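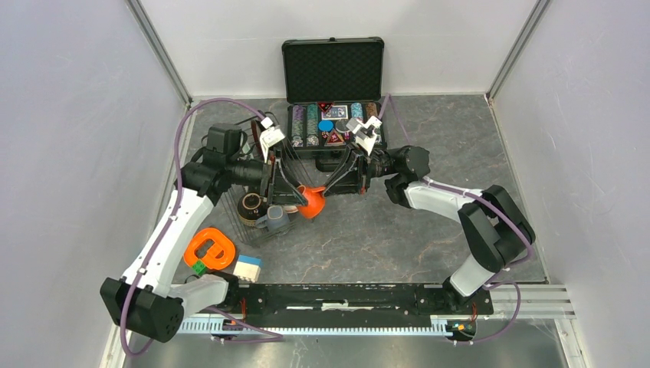

March 2, 2020

The new Ustville shirts are out and I love them. I was refreshing the club page on my phone all through lunch, and when the pictures loaded I made a noise that got me looks from two tables over.

The home shirt goes back to the wide green and cream hoops, with a proper folded collar. No zigzags this year, no faded splatter on the sleeves. The socks have hoops too! Datell is still the sponsor, but the name has shrunk to a size you can live with, and it's stitched on instead of that rubbery patch that peeled off mine after one summer.

The away shirt is plum with a thin gold stripe down each side. I know the forum hates it – I've read all of it, thank you – but give it a month. People hated the orange one too, and now you can't find one in a medium anywhere.
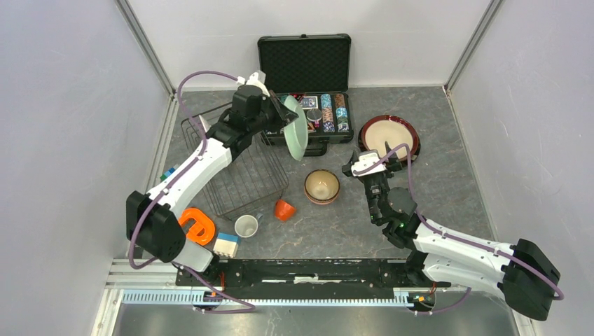
*Pale green plate, gripper on the edge.*

Gönül Ertürk drew both kits, and she also did the Matlala goalkeeper shirt I went on about last year (the one with the herons). In the club newsletter she said she started from an old team photo hanging by the ticket office. I've walked past that photo for years and never stopped to look at the collars.

First outing is the home game against Tudus. Last time they came we had 2,701 in, our best gate of the season, and I'd love to see us beat that with half the stand in new hoops.

Shirts are on sale at the club shop from 10 on Saturday. They're doing names and numbers there while you wait, and kids' sizes start at 30 dollars. I'm getting the home one with a 9 on the back – same as always – and probably the plum one by the end of March if I'm good.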